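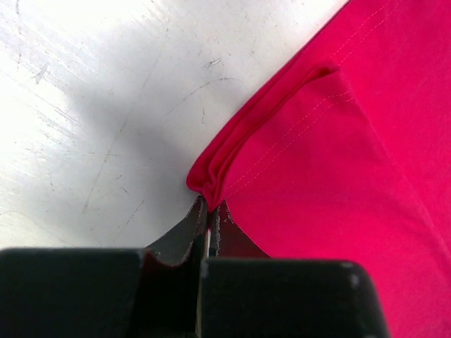
A red cloth with a good long folded edge.

Tarmo Rebane has 19 cloths in the kitchen at Ernum and he would like you to know that he folds every single one of them. I'd come to talk about the supper club he runs there with Crescencio Zamudio, and we did get to that in the end, but I made the mistake of asking where I could find something to wipe up a splash of tea. We were still on the subject an hour later.

"People stuff them," he said. "They take a perfectly good cloth and they stuff it in a drawer, and then they wonder why they can never find the one they want."

I'm a stuffer. I told him so, and he took it quite well.

He grew up over his aunt's café in Brondovar, where the washing came up the stairs in the evening and went back down folded before breakfast. The rule then was quarters, pressed flat with the side of the hand, in one tall stack. He kept to that for years and he's now completely against it. "With a stack you only ever use the top two! The ones at the bottom are there until you move house." What he does now is fold each cloth into a long strip and lay the strips side by side in a basket, so you can see every colour from above and take the one you're after without upsetting its neighbours.

The colours matter, I should say. Blue is for glasses, red is for worktops and black is for anything near the hob, where a pale cloth would look dreadful in a week. Crescencio came up with that after an evening when somebody polished the wine glasses with a cloth that had just been round a frying pan. "You could smell the onions," he called over from the sink. "On every glass. Every one!"

I asked Tarmo to take me through a fold slowly, as you would with a child, and he said the first part is the bit everyone rushes. You spread the cloth out on a clear table and find the corners. If it's come out of the wash in a lump you pick it up by one point, let it hang and give it a second to drop open — he's very firm about the second — then lay it down again and chase the creases out towards the edges. After that it's in half, smooth it, then in again from the long side until you've a strip that will fit the basket.

"And if the edges don't line up?" I said.

"Then you start again. Or you put that edge at the back. I'm not a monster."
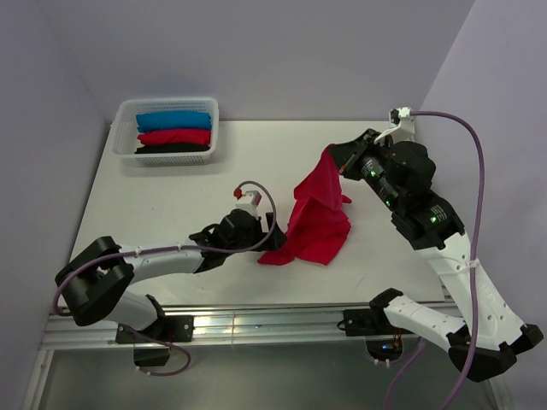

He has opinions about baskets too, naturally. It should be plastic, with little holes all the way round so the air can get through, and it should be the sort you can see into a bit. He had a wicker one from Jaramillo, the hardware place by the bus station, and it snagged every hem that went near it. It holds onions now. He also likes to leave a gap at one end of the basket, so there's room to slide a cloth along when you're putting another one in. I'd have filled it to the brim, and I said that as well.

"You'd fill it, and then you'd push one more in, and then we're back to stuffing."

Crescencio, for his part, rolls. This has been a sore point since they opened in April, and I got the feeling I wasn't the first visitor to be asked to pick a side. A rolled cloth is quicker, he says, and it looks the same from above once it's in with the others. Tarmo says he can always tell. They did a test on me with two blue ones and I got it wrong, which pleased Crescencio enormously (he gave me another slice of the plum cake, so I can't claim to be impartial).

The supper club, since I promised: it's soup, one main and one pudding, everybody at the same table, and they've now fed 502 people. They'd like to get to 1000 before they let themselves buy a bigger oven. The menu goes up at noon and the places tend to be gone by teatime. The fish stew is the one to wait for.

I went home and emptied the drawer. I found a tea towel from a holiday I'd forgotten, three oven gloves that don't match and a napkin I'm fairly sure belongs to my sister. I've done the blue ones so far. They're in strips, more or less, and the edges are at the back.

Enjoyed this? The Vikine newsletter brings you kitchens, homes and the people in them. Enter your email address to sign up. You can unsubscribe at any time.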